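Hivik Pay and Retraining Survey: data card

Maintained by Aoife Lenihan. Questions about the coding frame go to Mavis Rosenthal.

What this is

A table of 2,699 survey responses from people who changed occupation and told us what they earned before and after. Hunirance collected the answers through an online panel in April. We cleaned them, coded the job titles and added a column for automation exposure. That last column is the one everybody wants to quote, and it is the one we trust least.

What's in each row

Previous job title, as typed
New job title, as typed
Occupation group for both, coded by hand
Weekly pay before and after, in Australian dollars
Months of unpaid or part-paid training
State or territory
Exposure score, from 0 to 100

Pay is self-reported. People round up, and some of them give take-home pay when asked for gross. We left the figures as entered and added a flag where the two amounts looked like they were on different bases. Filter on the flag or don't, but say which you did.

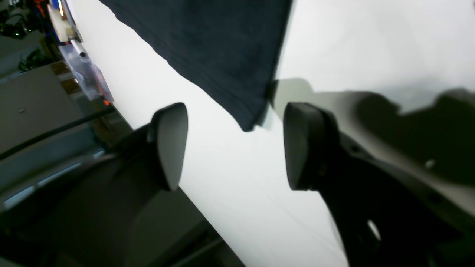 How the exposure score was made

Lindgren supplied a list of tasks for each of 87 occupation groups. Two coders marked each task as likely or unlikely to be automated, and the score is the share marked likely. It measures what two people thought at a desk. It doesn't measure what any employer has done, is doing or plans to do.

The coders disagreed often enough that we kept both sets of marks in a separate file. Sewing machinists, laundry workers and warehouse packers were the worst for this. One coder had them near the top of the scale and the other put them in the middle. Handling soft goods is either a solved problem or a very long way off, depending on whose brochure you read last, and the averaged score hides that split completely.

We have seen an earlier version of this column turned into a headline about "safe" careers. Please don't. A low score next to a good salary tells you nothing about whether a 45-year-old retail manager in Ballarat can get that job.

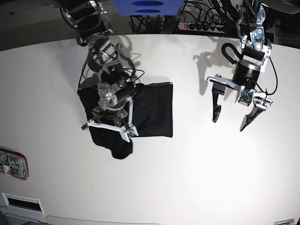

Two-armed robot with one gripper down on black cloth, the other open above a white tabletop.

Known problems

Only people who finished the switch are included. Anyone who paid for a course and went back to their old trade is missing, so every average pay rise here is flattering.

Eleven occupation groups have too few rows to say anything about. They are marked "thin" and should be merged or dropped.

Filness, which sells short courses, recruited over 200 of the respondents from its own mailing list. Those rows carry a source code. Software and data jobs look noticeably better with them in — we'd run everything twice.

Training time was asked as one question. Some people counted evenings, some counted calendar months.

Files

responses.csv
coder_marks.csv
groups.csv
flags.txt

Licence

Free to use for research and teaching, with attribution to the Hivik project. Commercial reuse needs written permission. If you publish a ranking from it, include the row count for every occupation you rank.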